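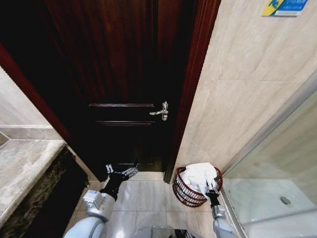 Bathroom work with the two-arm unit: right gripper at the towel basket, door closed ahead.

Callum two-arm housekeeping unit
Planning and ordering information for hotels, guest houses and serviced flats
Supplied by Trorkomico

The Callum is a mobile robot with two arms, for collecting used towels and similar light work in guest bathrooms. We sell it and we also rent it. This page is for the person who must prepare the budget, and it tries to answer the questions we receive most often before an order.

Please read the part about doors and floor space first. Most of the delays in our projects come from there, and very few come from the robot.

Is my bathroom suitable?

A bathroom is normally suitable when the robot can enter, turn and leave without touching the walls. Glass shower enclosures need attention. Clear glass is difficult for many sensors, so during the site visit our technician marks the position of each panel on the room map. You do not need to put stickers on the glass.

Baskets should be open at the top and stand on the floor, close to a wall. A round basket is fine. If the towels come a little above the rim, the gripper can take them more easily than from the bottom of a deep basket. Please keep the same place for the basket in every room of the same type. It saves many hours of set-up.

Lever handles are preferred. Round knobs are possible only with the optional finger set, and we ask you to send us a photo of the knob before you order. Doors with a strong closing spring are not supported at the moment.

Polished tiles are accepted. Thick bath mats must be lifted before the robot comes in.

What is included in the price

Robot with two arms and two standard grippers
Charging station, wall type
Tablet with the Bralteo planning software, licence for the first year
Site visit and room mapping for up to 20 rooms
Training for two members of your staff

What is not included

Changes to doors, thresholds or sockets
Lift connection (we quote this separately, after speaking with your lift company)
Extra room types after the first mapping
Replacement finger pads

The finger pads are the part which customers forget in the budget. They are made of a soft material and they wear out with towels and other rough fabric. We recommend to put one spare set in the first order, because the delivery of a single set costs almost the same as the set.

Buy or rent?

The minimum rental is 11 months, with service included. For one building with few room types, buying is usually cheaper if you plan to keep the robot longer than the rental period. For a group which wants to compare several buildings, we suggest to rent first. When you buy after renting, a part of the rental payments is deducted from the price. Natália Nogueira in our sales office can prepare both calculations side by side, so you can show them to your management.

The staff hours are more difficult to calculate. We do not promise a fixed saving. The Callum is slower than a trained person in one single bathroom, and it makes sense when it can work through a corridor while your team is doing the beds. At Quintela, our test building, we let it start after check-out time and the team follows with the clean linen. Customers who expected to replace a whole position were not satisfied, and we prefer to say this before the contract.

From order to first working day

1. You send the floor plan and photos of one bathroom for each room type.
2. We confirm in writing which rooms are suitable.
3. Vasco Patrício or Stefaniia Pylypenko comes for the site visit.
4. You receive the final quotation, with any building works listed separately.
5. Delivery, mapping and training.

For installations before the summer season, please order in the winter. September is also a good month for the site visit, when the rooms are easier to free.

Visits and contact

Demonstrations at Quintela take place every Tuesday in the morning. Please book with Rodrigo Brandão and tell us how many persons will come. Questions about service contracts and spare parts go to Judite Gouveia.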